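Hotstead Community Table
Crockery and Tabletop Check, with comments

Last revised Friday, January 17, 2020
Checked by: Darlene Gosselin
Second pair of eyes: Mawar Yusof
Area covered: serving tables, plates, cups, the drying shelf and the floor between the tables and the sink

Before you start

Thank you for taking a turn at this one. I know it looks long on paper, but once you've done it a couple of times it goes along quite nicely, and I've tried to put things in the order you'd come to them if you walked in the side door and hung up your coat. Wash your hands, put the big light on (the small one over the sink makes everything look cleaner than it is, bless it) and bring a pencil that works. The one on the string does not, as of this morning.

Mark each line Y, N or N/A. If it's an N, please write a few words beside it, even if you've fixed it already, so the next person isn't left wondering.

Part A – The tables

A1. Top wiped, rinsed and dried with a clean cloth. Y
Comment: White tops are wonderful for this because crumbs show, but clear drips are sneaky. Bend down and look across the surface toward the window and you'll find them.

A2. No lifting, chips or rough spots along the edges. Y
Comment: Run the back of your hand along, gently. We had a little sleeve-catcher on the table nearest the hall in September, and it's been sanded and sealed and is lovely now.

A3. Table doesn't rock when leaned on at each corner. N
Comment: The long one has a wobble at the kitchen end again. I've turned the foot down and it's better, though not what I'd call steady. Please don't fold up a serviette and tuck it under there. It gets damp, it gets kicked out, and then somebody's tea goes over.

A4. Cords clear of where people walk and where plates go down. Y
Comment: Check underneath as well as on top. Loop up any slack before the tables are set and not while people are coming in with their arms full.

A5. Nothing set down close to the edge. Y
Comment: My own rule is a hand's width in, fingers spread. Small children can reach further than you'd believe.

Part B – Plates and cups

B1. Every plate looked at front and back for cracks and chips. N
Comment: Out of 34 on the shelf I took away 2, both with nicks on the rim. They're in the box marked OUT, and please leave them there, however nice they look. I know it goes against the grain to get rid of a perfectly good plate with a tiny nick, and I grew up in a house where we'd have eaten off it for another ten years, but a nick is a place that a sponge can't get into and it can cut a lip.

B2. Cups sit flat and don't tip at a light touch. Y
Comment: The blue ones are tall for their width, so I always give them a little nudge with one finger. When a cup is going onto a plate, stand it well inside the rim so the whole base has something flat under it.
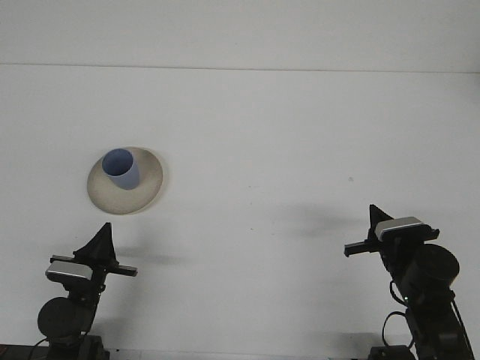
Maham Soomro: Could B2 say something about carrying, too? I'm happy with a cup standing on a plate once it's on the table, but I've watched people come the whole way from the urn like that with hot tea, one in each hand, and it makes my heart stop. I'd sooner we carried the cups on a tray and the plates in a separate trip, even if the line gets a bit longer.

Reply from Darlene: Yes, Maham, and thank you, I've added it as B3 and moved the rest down. I've been guilty of the two-handed walk myself, more than once.

B3. (New) Hot drinks carried on a tray, plates brought separately. N/A today, no service running
Comment: The trays with the raised lip are on top of the Verkden cabinet. If you can't reach, use the step and not the chair, please.

B4. Cups clean right to the bottom inside. Y
Comment: Tip each one toward the light and look in. A darker inside hides a tea ring very well, and a clean fingertip run around the bottom will tell you more than your eyes will. Bicarb and warm water shifts most of it. Don't use the scouring pad, as the scratches only hold the next stain.

B5. Dishwasher reaching at least 60 on the dial before it's loaded. Y
Comment: It's slow in the cold weather. Put it on when you arrive and do Part A while it has a think about things. If it hasn't got there by the time you've finished the tables, write the number down and tell Yeison Rengifo, who has the service booklet.

B6. Crockery fully dry before stacking. Y
Comment: We go through about 3000 plates in a year between the lunches and the Thursday soup, and they've always been washed in a hurry by somebody kind. Damp plates stick together in the stack, and that's when you get two coming up at once and one going down again. Leave them in the rack a bit longer and have a cup of something.

B7. Rim check done on a plain background, one plate at a time. Y
Comment: I used to do these holding them up over the sink, and it was Mawar who got me to put each plate down on the white top, take my hands off and have a proper look at it by itself. The pale plates want good light from the side. Turn it a quarter, look again, turn it, look again – you'll get into a rhythm. Then flip it and do the foot underneath, where the wear shows up first on ours. 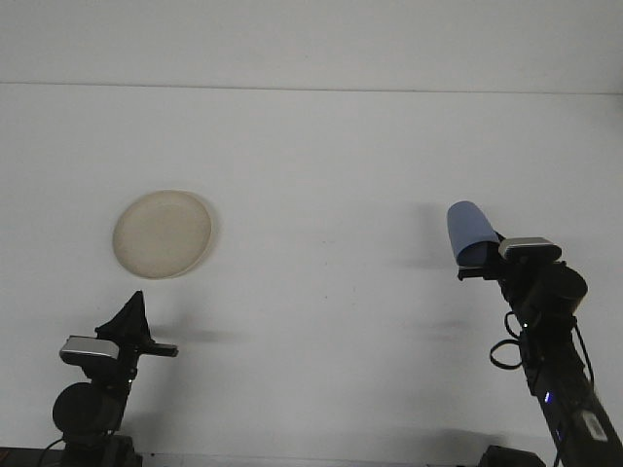
Photo: Yeison Rengifo / Hotstead Community Table

B8. Spare crockery count written on the shelf card. Y
Comment: The spares are on the bottom shelf behind the Menon kettle box (which hasn't had a kettle in it for years, it's birthday candles). If you take from the spares, change the card. I'd rather see a messy card with crossings-out than a tidy one that's wrong.

Part C – Setting out

C1. Plates down first, cups after. Y
Comment: It's easier to line the cups up to the plates than the other way around, and you aren't reaching over hot things if somebody has filled them early.

C2. Cups upright, open side up, only once the table is dry. Y
Comment: We used to turn them upside down overnight to keep the dust out. If you do still find them that way, give the rims a rinse before they're used. A cup turned over on a damp top takes a little ring of whatever was there.

C3. Where a place has a cup beside the plate, enough room to lift one without knocking the other. Y
Comment: For guests with shaky hands or low vision, I like the cup on the table itself and not on the plate, with a good gap between. A darker cup on a white top is much easier for many of our older regulars to find than a pale one, so save the blues for them. Ask which side they'd like it, and then leave it on that side all through the meal, even when you're topping up.

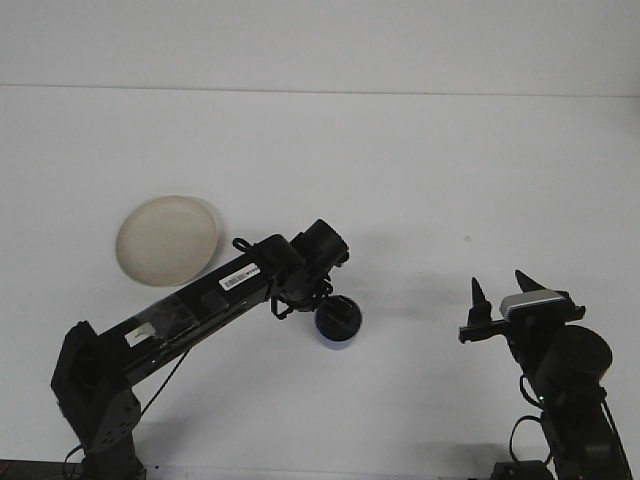
If you're the one collecting afterwards, take the cup by the body and not with your fingers down inside it. I know everybody does it, four cups to a hand like a champion waiter, but those are the rims that people have been drinking from, and you'll be handing out the biscuits next. One at a time onto the tray is fine.

C4. Chairs pushed in, and bags off the floor. Y
Comment: The hooks by the Stellavden noticeboard will take a heavy bag. The ones on the door will not.

C5. Clear path from the sink to the tables. Y
Comment: I dried a patch by the bin. Mop is back in its cupboard and the yellow sign is folded behind it.

Still to do

Long table, kitchen end: new foot wanted, the screw-in sort. Nele Mertens has offered to have a look in her shed before we buy one.

New pencil for the string.

Two plates to come off the shelf card (done) and off the big list in the office (not done, the door was locked).

Ask whether the tray trolley could live on our side of the hall. It would make B3 a good deal easier to stick to.

Further comments

Nele Mertens: I've found a foot that might fit, though the thread looks a touch coarse. I'll bring it along with a couple of washers and we can try it before lunch. Please don't anyone tip the table up alone in the meantime, it's heavier than it looks.

Mawar Yusof: Agreed on all of Part B. I went over the plates again after Darlene and didn't pull any more. One small thing for C3: could we put a note on the urn as well as here? The people pouring aren't always the people who've read the checklist.

Reply from Darlene: Good thought. I'll write it out in the thick marker and tape it up at eye level, mine being a bit lower than everyone else's, so shift it if you need to.

Signed: D. Gosselin
Sheet goes in the blue folder, newest at the front.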